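Sound, Sightlines and Seat Height: How Small Theaters Set Up for Children

A studio theater built for adults does not suit an audience of five-year-olds without changes.

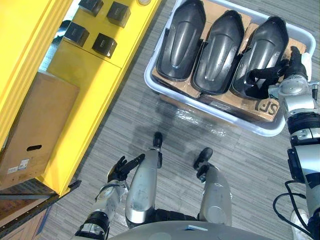 The problem starts with the rake. In most studio theaters the seating rises by a fixed amount per row, and that amount is worked out from the eye height of a seated adult. A seated child of five has a much lower eye level, and the head in front may belong to a parent. A rake that gives a clear view over an adult's head in every second row may give a child no view of the stage floor at all. Puppet work suffers most, as much of the action takes place at or near floor level.

Companies that tour to these spaces deal with it in one of two ways. The first is to raise the child. Booster cushions are cheap and stack well, but they slide on tip-up seats, and the lighter children cannot hold the seat down even with a cushion in place. The second is to raise the show. Fanier, a touring puppet company, plays its current piece on a deck 21 inches high, with a playing edge at the front that hides the performers' feet. The deck packs down into sections that two people can carry. It adds time to the fit-up, and it rules out any venue with a low grid.

Espinoza Studio, a black box with 100 seats, went further and removed the front block for its family season. Children sit on mats on the floor, with adults on benches behind them. The front row of mats is set back from the playing area by a gap wide enough for an usher to walk through. Without the gap, the front row creeps forward during the show, and by the last scene there are children within reach of the cables.

Floor seating has its own limits. Grandparents and anyone with a bad knee need a chair with a back, and those chairs have to go at the side or the rear. Wheelchair places should be kept level with the mats so that a child who uses one can sit beside friends. Espinoza marks these places first and lays the mats out from them.

Sound is the second problem. Young ears are sensitive to sudden level changes more than to a steady loud passage. A thunder effect that reads as mild to an adult at the mixing desk can empty a row of three-year-olds. The usual fix is a slower attack on the cue. A fade of 3 seconds into the thunder keeps the effect and takes away the shock. Metine, which makes work for the under-sixes, writes these fades into the cue sheet and asks venues to leave them alone. It also asks that the house speakers nearest the mats be turned down or left off, with the level made up from the rear of the stage.

Blackouts get similar treatment. A full blackout is rare in work for this age group now. Most designers hold a low blue state between scenes, bright enough that a child can find the adult they came with. The exit signs stay lit in any case, so the stage was never completely dark to begin with. A dim state also lets the stage crew move without glow tape, though most lay it down from habit.

Running time is often settled by the bar and the bathrooms. A show of under an hour can play without an intermission. Once there is an intermission, a small venue with 2 restrooms will not get a family audience back in its seats in less than 20 minutes, and the second half begins with part of the house missing. Jultine, a musical adapted from a picture book, was cut after its first month to run straight through. The cut removed one song and a comic chase. Ticket buyers did not complain about the shorter length, and the company was able to add a late morning performance on the same day.

That extra performance changes the crew schedule. The mats have to be wiped, the props reset and the deck checked between houses, and the foyer needs to clear before the next group arrives. Strollers are the slowest part. A venue with one door should hand out numbered tags and line the strollers up in tag order, with the aisle to the fire exit left open.

Parents choosing a show can learn a good deal from the venue's website. Look for the running time, the age range, whether seats are reserved, and whether the floor is used. If the listing gives only an upper and lower age, call the box office in the afternoon, when the lines are quieter, and ask how high the stage is. Staff will usually know, or can walk in and measure it.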